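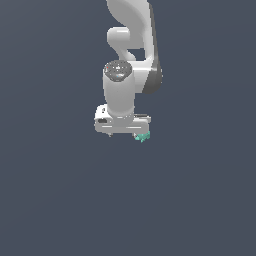 October, 4.15pm. Budget stuff before I forget it.

Stelby quote for the arm + parallel gripper: 3823, freight extra. Cap is 4000 so it's tight. Folasade wants a spare set of fingers in the same order, 68 a pair. Ask Glenys if freight comes out of our line or the general one.

Sim first, no cheque till we're happy with the jaw opening. Same odd teal part for all the runs. 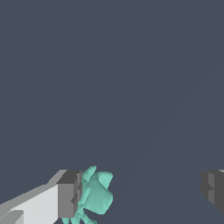

Gripper view, jaws wide, part over by the left finger.

Need the real stroke from Stelby, the brochure only gives a drawing. If it's too narrow look at the Lelel hand agian, dearer but Roland says the mount fits. Padded tips? Price seperately. 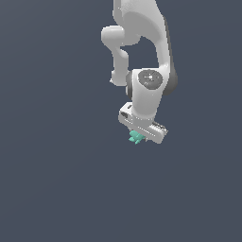

Side view, arm folded, teal part at the gripper.

Still to cost:
- mounting plate (our shop or Thevar?)
- cable + e-stop
- bench guard, Marjorie has the old measurements

Lead time 5 weeks. Tia to ring tomorrow re holding the price.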